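**Nultia abre em setembro ateliê de conservação de tecidos leves**

A Nultia anuncia a abertura, em setembro, de um ateliê dedicado ao tratamento, à dobragem e ao acondicionamento de tecidos finos e translúcidos. O espaço, com 300 metros quadrados, ocupa o piso térreo do edifício Amgate e receberá peças de companhias de teatro, salas de eventos e particulares.

O acervo próprio da instituição reúne 2531 peças, entre cortinas, véus e panos de cena. Os tecidos leves exigem cuidados distintos dos restantes: vincam com facilidade, prendem-se em superfícies ásperas e perdem a forma quando são guardados sob peso. No novo ateliê, cada pano será aberto por inteiro, examinado nas bordas e nos cantos e só depois dobrado – sempre com papel sem ácido entre as camadas.

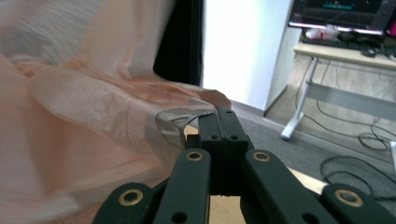
Segundo Dimitrov, a maior parte dos danos em panos deste género começa nos cantos, onde o tecido é agarrado repetidas vezes, e uma dobragem regular, com os vincos deslocados de cada vez, prolonga de forma considerável a vida da peça.

O ateliê disporá de 14 mesas de trabalho e de uma zona de arejamento. O prazo médio de devolução será de cerca de 3 semanas, consoante a dimensão do pano e o estado das costuras. As caixas de arquivo, em cartão neutro, serão fornecidas pela Stosik.

A entrega de peças far-se-á mediante marcação prévia, de manhã. Aos sábados, o ateliê estará aberto a visitas de escolas e de grupos – as inscrições decorrem na recepção do edifício Amgate.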